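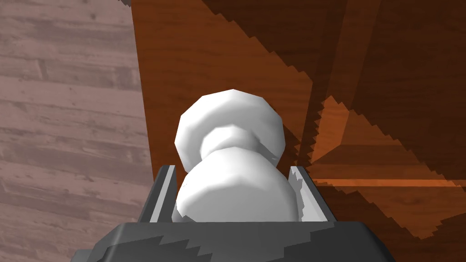
10 Sep 2019

Gripper comparison in sim, wrist camera view. Same arm for all of it, Trurkent controller, only the end effector swapped.

Fenby two-finger first. Plate fingers, so all the contact is on the flat inner faces. Test piece is the white pawn-shaped one from the Chege set, gripped on the wide lower part with the head sticking up above the fingertips. Ran 300 grasps from random starts over the table. 13 lost, nearly all of them where the fingers closed too high and caught the neck. Dropping the approach height by 2 mm should sort most of that. Not tried yet.

Starcombe next, same seeds. Loses more than the Fenby but I don't trust the number. The pads were still on the friction value Mwende put in for the July runs and the Fenby fingers were on the default. Need to rerun with both the same before anyone quotes it.

Collision mesh on the pawn is the low-poly one and the facets show up close. When a finger lands on an edge between two facets the piece turns a little as it closes. Luminița thinks a convex hull would be worse because it fills in the neck. Agreed, leaving it.

Shadows are bad. Saw-tooth edges all over the wooden surface and across the gripper body. Makes no difference to the grasp, but the wrist images are going to the pose estimator and it may well pick those edges up as features. Shadow map resolution is in the render config, not the scene file (spent too long looking in the wrong one). Try it doubled, and one run with shadows off for comparison.

To do:
Fenby again with lower approach
Starcombe with matched friction
Ask Mwende where the July pad value came from
Shadow settings, then regenerate the wrist images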